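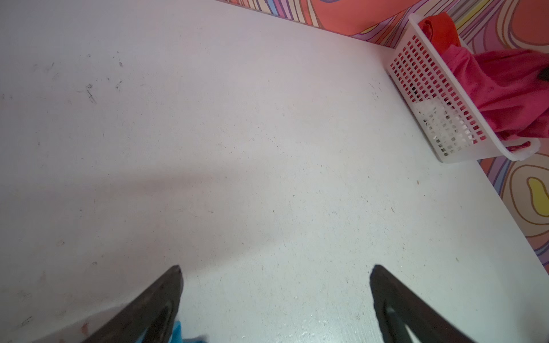

linen_shelf wrote:
Before you buy a new top, please try to clean it properly one time. Black marks on a white laminate table are very often only rubber or metal that was left on the surface. They look like scratches and they are not scratches.

windowsill_two wrote:
Thank you, linen_shelf. I tried already with dish soap and a soft cloth, and the crumbs and the dust go away, of course, but they come back in one day. The gray streaks on the left side stay. Some of them are short and curved, as if somebody turned a thing in place. I can feel a few with my fingernail, and others I cannot feel at all. So I think it is a mix.

My real question from the first page is still open. We fold towels on this table, mostly big ones, and I would like to know if the table is the problem or if my order of folding is the problem. The towels come off the table with small dark spots on them and I have to shake everything again.

Mod note, Tuesday: I moved this from Furniture to Laundry & Linen. It has 1,947 views there, so please continue in this one and do not start a second thread.

oxbow_lane wrote:
For the marks you cannot feel: baking soda with a few drops of water, on a cloth, small circles, then wipe with clean water and dry. Wait 10 minutes between the two tries. For the marks you can feel there is nothing to clean. The color is gone from the surface and what you see is a scratch with dirt in it. You can take the dirt out with a soft toothbrush, and the scratch will look lighter, but it will stay.

Please don't use steel wool. I did it on an Urnness table top some years ago and now there is a dull place on it which collects lint from every dark sock in the house.

pegbag wrote:
I disagree about the baking soda. It is a powder and it rubs. On a shiny laminate it makes the same dull place as your steel wool, only slower. I use Tandotance spray on ours, then a damp cloth, and it takes away marks from shoes and chair legs without rubbing hard.

oxbow_lane wrote:
With very light pressure the baking soda does nothing bad. I have cleaned the same kitchen counter with it for years.

pegbag wrote:
Your counter is maybe stone or a thicker laminate. We don't know what the coating on this table is. The top has small speckles in it, so it is not easy to say what is pattern and what is dirt.

windowsill_two wrote:
I can answer a part of this. A few of the dots belong to the surface, and some of them are crumbs and dust which you can push with a finger. Then there are white flecks nearer to the front, they look like paint chips. I did not find yet where they come from. The walls are covered with a printed pattern, so I don't think they are from there.

linen_shelf wrote:
White flecks can come from the edge of the table. If the edge strip has a small break, it loses material each time you pull a towel over it. Take an old stocking, put it over your hand and move it slowly along the whole edge. Where it catches, there you have a rough place. One strip of clear tape over it is enough for some weeks.

rinse_cycle_b wrote:
Or just put a cover on the table and stop thinking about it. I am serious. A flat cotton sheet, folded one time, with clips under the table. You wash the sheet with the towels. I bought the clips at Vonport for very little money. Why do you spend two pages on gray marks?

windowsill_two wrote:
I thought about a sheet. My worry is that it moves when I pull a heavy towel over it. On the bare top the towel slides and I can make the corners straight. On cloth it holds, and then I am pulling the towel and the sheet together.

rinse_cycle_b wrote:
Then clip it tighter.

pegbag wrote:
Cloth on cloth is really worse for folding, there I am with windowsill_two. Terry especially. The loops take hold of everything. An oilcloth would be better, but it also gets marks.

hem_and_haw wrote:
I come from a different side. I worked in the linen room of a small guest house in Ruawai and on busy weeks we folded 300 towels, by hand, on a white table that looked worse than yours. We had no spots on the towels. The table was wiped with a damp cloth before each pile, never one time in the morning and then finished. And the towels did not lie open longer than they needed.

If you can show how you lay things out, I can say more. How much space there is on the left and the right matters a lot with bath towels.

windowsill_two wrote:
That is very kind. I write our steps as they are now, so you can tell me which one is wrong.

1. Wipe the table. (I admit we do this when we remember.)

2. Take one piece from the white plastic basket, which stands on the table on the right, toward the back. The red and the white pieces are waiting there.

3. Spread the big towel in the middle with the long sides straight. The turquoise cloth is folded first and stays on the left, so the pink one has its edge pressed against it. The fold at the top of the pink towel always comes up a little and the right corner at the front bunches.

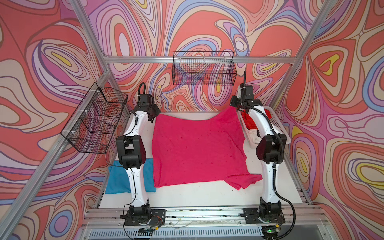
4. Smooth from the middle to the corners with the flat hand.

5. Bring the left side to the right side, then again, then the short ends together.

6. Put it on the pile and take the next one.

hem_and_haw wrote:
Thank you, now it is much easier. I will go by your numbers.

Number 1 you know yourself.

Number 2, I would move the basket off the table. It takes the back right corner and your towel has bunched on the same side. When the towel needs space it has no place to go. A chair or a stool beside the table, at the same height if you have it, is good.

Number 3, the finished cloth should not stay beside the one you are working on. You say the pink towel is pressed against it, and one pull is enough to disturb the folded one and you do it again. Put it away before you open the next.

Number 4 is right, but start at the top edge. If there is a raised fold at the top and you smooth from the middle, you only push the fold around. Take the two top corners, lift the edge a hand high and let it drop. One time, maybe two times. After that the fold is usually gone.

Number 5 is a question of taste. For a shelf I like thirds, for a drawer I like halves.

oxbow_lane wrote:
Agree with all of it except the stool. If the basket is lower than the table you bend each time, and with a full wash you will feel it in your back in the evening. I would keep the basket on the table and turn the work, so the long side of the towel goes away from the basket.

hem_and_haw wrote:
I said the same height if possible! But yes, with a low stool you are right, I would also not do it.

linen_shelf wrote:
I see a wire basket on the left wall, fastened with little white zip ties, and I see nothing in it. Could the small finished things go there? Then the left part of the table is free and number 3 is solved without buying anything.

windowsill_two wrote:
There are two of them on the walls, and it is a good idea for the washcloths. For the bath towels they are too small, I am afraid, and I don't trust the zip ties with something heavy.

pegbag wrote:
Zip ties hold more than people think, but the wire will leave a grid pressed into soft towels if they stay there a long time. Put a piece of cardboard at the bottom.

About the spots on the pink one: I can see faint darker dots on it, but I cannot say from a picture if this is dirt from the table or something in the terry. Did you look at the back side?

windowsill_two wrote:
I looked this morning. The side that was lying on the table has more of them than the other side. When I shook it over the bathtub some fell out, and a few stayed. So it is partly the table. The ones that stayed are maybe old lint from the dryer.

rinse_cycle_b wrote:
So, the table. I said a sheet.

hem_and_haw wrote:
A damp cloth before each pile costs less than a sheet. But try both, please, it is your table.

pegbag wrote:
Off topic, but are those walls your choice? Coral and lavender and pale blue with brown lines, it is like the inside of a seashell. I would find every lost white sock in front of it and never a pink one.

windowsill_two wrote:
I like them a lot. In January, when it is gray outside, it is the only color I see before noon. My sister calls it the stomach ache wallpaper.

oxbow_lane wrote:
Coming back to the scratches you can feel. There are people who sand laminate with 2,000 paper and polish it after. I don't recommend it, I only mention it so that you don't read it somewhere else and think it is easy. The top layer is thin and after that you have brown.

pegbag wrote:
For once we have the same opinion.

windowsill_two wrote:
No sanding, I promise. My plan for this week: the spray on a small place at the back left first, where it would not matter so much, then the stocking along the edge. The basket stays on the table for now but I turn the towel the other way, as oxbow_lane said. The finished ones leave the table at once. I already tried the lift and drop with the top corners on two towels and it works with the thinner one. With the thick one the right corner still bunches.

hem_and_haw wrote:
With the thick ones hold the bottom right corner down with something flat while you drop the top. We used a book. Any hard cover will do, only not one with a dust jacket, it slides away.

linen_shelf wrote:
Please write if the stocking catches somewhere. I still think it is the edge strip.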